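The Skinari Field Tripod – a steady pair of legs for people who carry their own kit
18/03/2023
By Ynyr Phillips
31 shares

If you have ever walked up a long hill with a camera bag on one shoulder and a tripod on the other, you will know the moment when you begin to wonder whether you need the tripod at all. I have had that conversation with myself more times than I care to admit, usually in a light drizzle, and I have left the thing in the car and regretted it by teatime. The Skinari Field Tripod is the one we sell to people who would like to stop having that conversation, and as it has been in our range for a while now and we still get asked about it most weeks, I thought it deserved a proper page with a bit of room to breathe.

Skinari is made for us by Clanari, who have been building supports for cameras and spotting scopes for a good many years and who are, I'm happy to say, very patient with people who ring up asking for the feet to be changed again. The legs come in four sections and are held by twist locks. I know that twist locks divide people. Those who grew up with flip levers tend to stick to flip levers, and if that is you then please do have a look at the Hovland, which has them and is a lovely thing in its own right. But the twist locks on the Skinari need only a short turn of the wrist, you can loosen all the locks on one leg in a single grip while it is folded, and there is nothing sticking out to catch on a coat or a rucksack strap.

The centre column comes out altogether, should you want to get down low for fungi or flowers or the sort of foreground pebble that landscape photographers are so fond of. With the column out, the legs will splay nearly flat, and each leg has its own stop so that you can set them at different angles on a slope. There is a hook beneath the column for hanging a bag in the wind. A word of advice on that from somebody who has learnt it slowly – let the bag just touch the ground, or it will swing about and you will be worse off than when you started.

We took the first samples up to Korkaldale in June, when the light goes on until you are quite ready for your bed, and used them along the water and up on the rough ground behind it. I was carrying a fairly heavy telephoto and fully expected to be grumbling. What I noticed most was how little I thought about the legs at all, and I mean that as high praise. They went up, they stayed where I put them, and they came down again when I was hungry.
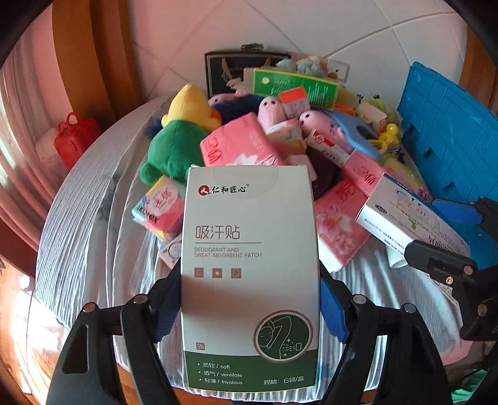
Njål Wallin wrote to us after a season with his to say that the twist locks had stayed smooth for him even on sandy beaches, provided he rinsed the lower sections in fresh water the same evening, but that he would have liked the longer spikes in the box from the beginning and thought we were a little mean to sell them separately. He had a point, and after some to and fro with Clanari the spikes now come with every tripod. If you bought yours before we made the change and would like a set, drop us a line with your order details and we'll pop them in the post.

On the subject of heads, the Skinari is sold as legs only, or as a kit with the matching ball head. The ball head is a simple one. It has a large main knob, a smaller friction control that you can find with gloves on, and a separate lock for panning. If you mostly photograph landscapes, people or buildings, I think you will be very happy with it. If you follow birds in flight or use a really long lens, you would do better to buy the legs alone and put a gimbal on top, and we would much prefer to tell you that now than have you send the whole lot back to us. The mounting thread is the usual larger size, with a small adaptor for the narrower one tucked into the pocket of the bag. Do check the pocket before you write to tell us it is missing (I say this with great affection, as I have done it myself).

What comes in the box

Skinari legs with removable centre column
Rubber feet, fitted
Long steel spikes, one set
Thread adaptor
2 hex keys
Padded carrying bag with shoulder strap
Ball head and quick-release plate (kit version only)

Looking after it

There is very little to do, which suits me. Wipe the legs down when you get home, and if they have been in the sea, rinse them and let them dry standing up with the sections pulled out. Once or twice a year, or more if you are a beach person, unscrew the locks, slide the sections apart and clean the threads with an old toothbrush. A thin smear of grease on the threads is plenty. Keep an eye on the order of the little plastic shims as they come out, for they do need to go back the same way, and lay everything on a towel so that nothing rolls under the cooker. There is a folded sheet in the bag with drawings, and it is rather clearer than I am.

The screws at the top of the legs may want nipping up now and then with one of the hex keys. A leg should move with a gentle push and then stay put. If it flops, tighten it a touch, and if it creaks, you have gone too far.

Delivery and repairs

We normally have both versions on the shelf, and orders go out within about 2 working days. If we have run out we will write and tell you, and you are welcome to wait or to have your money back, whichever you like. Spare feet, locks, shims and knobs are all kept here and can be bought one at a time, so a lost foot on a hillside needn't be the end of a good tripod. For anything bigger, send us a note first describing what has happened, and we will let you know whether it is a job for us or for Clanari's own workshop.

And if you are still dithering between this and the Hovland, do get in touch and tell us what you carry and where you like to go with it. I enjoy those letters, I answer them at too great a length, and I have been known to talk people into the cheaper one.

4 comments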